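Grokberg Opens Furniture Reuse Room in Nemerthorpe

NEMERTHORPE -- Office furniture reseller Grokberg has opened a reuse room at its Nemerthorpe warehouse, where small schools and clubs can pick up used drawer units at no charge.

The room opened in April with 212 pieces on the floor. Most are three-drawer cabinets in gray, low enough to stand beside a desk and flat on top, so they can hold a printer or a snack as easily as a lamp. Handles and drawer runners are checked before a unit goes out.

"People ask for drawers more than anything else," said Glenys Cadwaladr, who manages the room. "Desks come second -- chairs are a long way back."
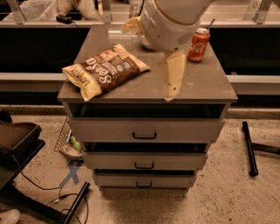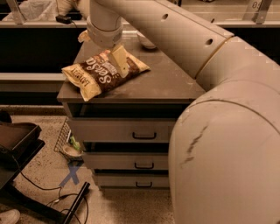
Thenmozhi Gounder said her after-school club took two cabinets for its snack corner and would have taken a third if the van had been bigger. She would like to see longer opening hours, and asked Grokberg to put out more units with an open shelf under the top.

Groups may take up to 10 pieces a year. Grokberg expects to hand out nearly 2,000 pieces in the first year. Pickup is from the side door on Phillips Road until 4 p.m., and groups need to bring their own vehicle and straps.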